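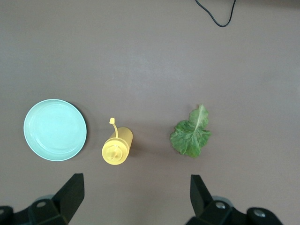 Biltmont Torque Wrench, half-inch drive: review

Posted by Kiyoshi Noguchi, January 18, 2020

I bought this wrench in September to replace an old beam type that had been dropped too many times. Since then it has done wheel nuts on two cars, a set of front calipers and one cylinder head, so I have a fair idea of what it's like to live with.

The handle is steel with a knurled grip. It is comfortable enough in dry hands but slippery with oil on them, and I ended up wearing gloves for most of the head job. The scale is engraved and filled with white paint. Mine is still easy to read, though the paint has started to lift near the low end.

Setting it is simple. Pull the collar down, turn the handle, let the collar go. The click is clear at wheel nut settings. Lower down it gets faint – I missed it once on a caliper bracket and had to back the bolt off and start again. For small fasteners I'd buy a smaller wrench anyway.

Azucena Barajas has a tester at her shop in Mellville and checked mine when it was new and again after 714 uses by my notebook. It was inside the maker's tolerance both times, reading slightly high at the top of the range.

The case is the weak part. One of the 2 latches broke in the first month and the hinge isn't far behind. I keep the wrench in a drawer now, wound back to its lowest setting.

The ratchet head is coarse, so you need room to swing it. In the back of the engine bay on my sedan there isn't any, and I used an extension.

Good for wheels, brakes and suspension. I would buy it again at the same price, without the case if they sold it that way.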